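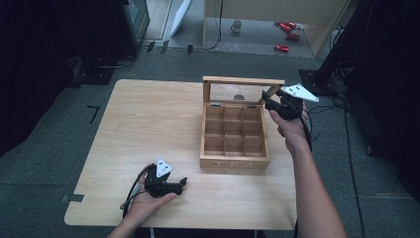
The tea box with its lid up, and a hand gripper on each side of it.

I spent part of April watching people open and close a tea box, and I came away with more respect for the people than for the idea.

The idea goes like this. Writing out instructions for a robot to handle household things is slow and mostly fails, so you have a person do the job while every movement is recorded, and the recordings go into a model that learns to copy. Some outfits do it by remote control, with the person steering an arm from a chair. Others, including the small firm I visited, Vovano, put a pair of grippers straight into the person's hands and leave the arm out of it until later. Hold these, open the box, close the box, again.

I don't doubt that it works up to a point. I have seen the arm at Vovano lift a lid, and it lifted it rather well. My quarrel is with what gets claimed on the back of that lid.

Start with the word "demonstration". It suggests somebody showing what they know. Anwara Bhuiyan has been opening boxes and folding cloths for Vovano since the winter, and she told me the first thing she had to do was forget how she opens a box. At home she would hook a thumb under the edge and have it up before she'd thought about it. With the grippers she has two stubby fingers on each hand and no thumb at all. She has to come at the lid from the side, wait, close, feel for a bite that she can't really feel, and lift slowly. "I'm not teaching it what I do," she said. "I'm teaching it what I can manage with these on."

That seems to me a very large admission, and the people who sell this stuff step round it. What is being recorded is a third thing, somewhere between the skill of a hand and the skill of a machine, made up on the spot by a patient woman at a low table. It may be a perfectly useful third thing. But when a brochure says the robot has "learned from human experts", I would like to know which human, and expert in what. Anwara was a school cook. She is good with her hands in ways that none of those recordings will ever contain.

Then there are the numbers. Vovano's target for the tea box was 1000 recordings, and they had 900 when I was there. Jailson Barros, who plans the sessions, thinks they may need 3000 before he would trust the arm with a box it hasn't met, and he said so without my having to drag it out of him. I liked him for that. But consider what it means. A child of four gets the hang of a hinged lid in an afternoon and then goes round the house opening everything you'd rather she didn't. We are told the comparison is unfair, as the child has had four years of practice with other things. Quite so. Who is going to pay for the four years?

The usual answer is that it all adds up. Every lid helps with every other lid, and the drawers help with the lids, and one day there is enough in the pot that the robot simply knows about opening. Perhaps. I asked Ilham Abdel Hamid, who trains the models, whether she had seen this happen. She said she had seen signs of it. I asked what a sign looked like, and she said it was when a new task took 125 recordings to get going where they had planned for a good many more. That's a real saving, and I don't sneer at it. It is also a long way short of a machine that knows about opening.
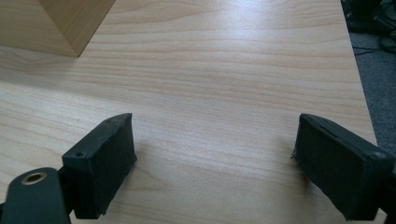 A gripper's own view of the job, mostly table.

What bothers me more is how much of the work never gets into the picture. I looked through a batch of the recordings taken from the grippers themselves, and a great many moments are like this one: two dark pads, a gap between them, a lot of pale wood grain with the daylight on it, and one corner of something wooden up at the top. The person holding the gripper has her whole head to look with. She can lean over. She knows what she was asked to do and what she is about to do next. The machine gets what the gripper saw and how the gripper moved, and is left to work out the rest.

Ilham's reply was that a model can pick up a surprising amount from a view like that, and that people put too much faith in their own eyes. She may be right on both counts. I would only say that when the person's decision happens off camera, you are recording the result of a judgement and hoping the judgement comes along with it. Sometimes it will. I wouldn't want to bet my mother's crockery on which times.

Remote control has its own version of this. Hae-won Noh used to steer arms for a warehouse trial at Rolland and she describes it as like threading a needle in somebody else's gloves. Her best runs, she said, were the ones where she went slowly and never corrected herself, and those were the ones that got kept. The fumbles were thrown away. I think that was a mistake, and so does she. Watching someone drop a thing and pick it up again teaches you more about the thing than watching them not drop it. To be fair to Vovano, they do keep their fumbles, in a folder Jailson says he hasn't had time to go through.

I am told all this is early. It has been early for as long as I've been writing about it. Kadside had a kitchen robot that was early, and then it was late, and then they were making conveyor parts. I would be happier with the whole business if it made smaller promises. A robot that can open this sort of box, on this sort of table, most of the time, after months of careful work by people who ought to be named and properly paid, is a decent piece of engineering. Put that on the leaflet and I'd have little to grumble about.

Ok-hee Wang, who runs the place, read an early version of this and said I was asking her to sell a sandwich by describing the washing-up. I suppose I am. She also said the lid would be reliable by the time I came back, and I've told her I will.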